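Chapter 6
Things That Live Inside Other Things

Open your kitchen cabinet and count the air. I mean it! Most of what we store at home is empty space with a thin wall wrapped around it. A bowl sitting alone on a shelf takes up its full width and its full height, and nearly all of that is nothing. Put another bowl inside it and the second one costs you a sliver of shelf, usually just the bit of rim that pokes up over the first.

I started thinking about this in my first apartment, which had 2 cabinets (one of them mostly full of water heater). I owned a set of mixing bowls from a store called Riviere, and they didn't nest. They were all the same width with different depths, so they perched on each other like hats, and every time I reached for the bottom one the whole tower came down. I kept those bowls for 5 years, out of stubbornness I guess, and moved them twice.

In this chapter we're going to look at nesting as a real design problem, one you can measure with a ruler and a pencil. The words we'll need are pitch (how much height each extra piece adds to the stack), draft (how far the walls lean outward), and seat (the place where one piece comes to rest in the next). You met draft back in Chapter 4 when we pulled plaster out of molds, and it's the same idea, only now the thing being released is another bowl.

Start with the easiest case, three bowls with the pale green one on top.

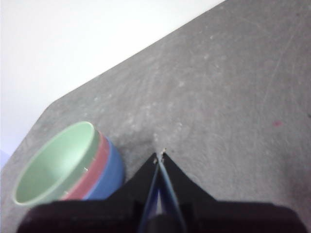

Quentin Sabatier read a draft of these pages and wrote in the margin that I'd skipped the annoying part. "Graduated sets are easy to put away and a pain to use," he wrote. "I always want the big one, and the big one is always at the bottom. Ask your students to figure the cost of getting it out." Fair enough — so that's Exercise 2 at the end of the chapter, and he gets the credit and the complaints.

He's right that a stack has an order built into it. Lay your own bowls out on the table before you put them back together, and you'll find some steps in the order matter a lot and others hardly at all. A small bowl will drop into a bigger one with room to spare and slide around in there. Two bowls that are closer in size will catch partway down, tilt, and hang up on each other, and you have to jiggle them until they sit flat.

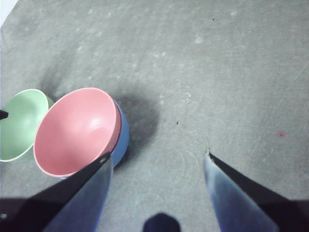
The tilt is worth slowing down for. A round bowl going straight down into a slightly larger round bowl touches it evenly, all the way around. Tip it a little and it touches at just a couple of spots, and those spots carry all the weight. If the walls are steep (not much draft), it can wedge there. I once had two plastic tubs from a Nekero lunch set wedge so hard I gave up and stored them as one tub.

So grab two or three bowls, a ruler and some scrap paper. Measure each one across the rim and write that down. Then measure the height of one bowl by itself, add the next, and measure again. The difference is your pitch, and we'll be using it in the first worked problem, where you get to fill a shelf 942 millimeters wide without wasting any more of it than you have to.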